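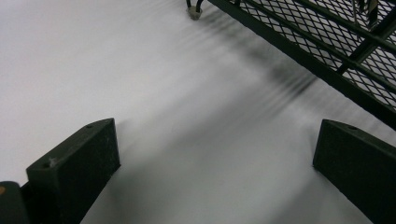 Hsin-yi Peng
Wiss. Mitarbeiterin, Teilprojekt Greifen (Uvmont)

7. Juli 2021
Betreff: Re: [greifen-liste] Schatten vs. Tiefe, Zwischenstand

Hallo alle,

kurz von mir, muss gleich weiter. Auswertung ist durch, zumindest die erste Runde. 2,849 Bilder vom Handgreifer (ja, Komma als Tausendertrenner, kommt so aus dem Skript), davon 335 mit Gitterablage und Schatten auf heller Fläche. Also genau der Fall oben: Finger offen, nichts dazwischen, schwarzes Streckgitter rechts, Streifenschatten auf Weiß.

> Georgiou schrieb:
> Mir ist immer noch nicht klar, ob das Netz den Schatten
> als Kante der Ablage nimmt oder ob die Tiefenschätzung
> schon vorher kippt. Habt ihr das getrennt? Und bitte
> nicht wieder nur Mittelwerte.

Ja, getrennt. Tiefe ist meistens ok. Was kippt ist die Kantenmaske - die verschmierten Streifen laufen ungefähr parallel zur Rahmenschiene und werden dann mit zur Ablage gerechnet. Greifpunkt landet zu weit in der Fläche. Im Median 17 mm daneben, Verteilung liegt im Projektordner, auch die hässlichen Ausreißer.

Probiert:
- Schatten künstlich dazugerechnet beim Training, harte Kanten: bringt fast nix
- dasselbe mit Bewegungsunschärfe: deutlich besser, Median runter auf 6 mm
- Maske über drei Bilder gemittelt: hilft, aber Regler wird zäh, würd ich lassen

Der zweite Punkt ist für mich das eigentliche Ergebniss. Scharfe Schatten kann das Netz schon, die weichen hat es kaum gesehn.

Offen: Testsatz von Lestine hat nur über 100 Bilder mit Gitter, da trau ich den Zahlen noch nicht. Kann jemand von Ellgate nochmal auf heller Unterlage aufnehmen? Gerne schnelle Schwenks, gerne mit leerem Greifer. Bräuchte ich noch im Juli.

Gewichte lad ich heut abend hoch.

Gruß
Hsin-yi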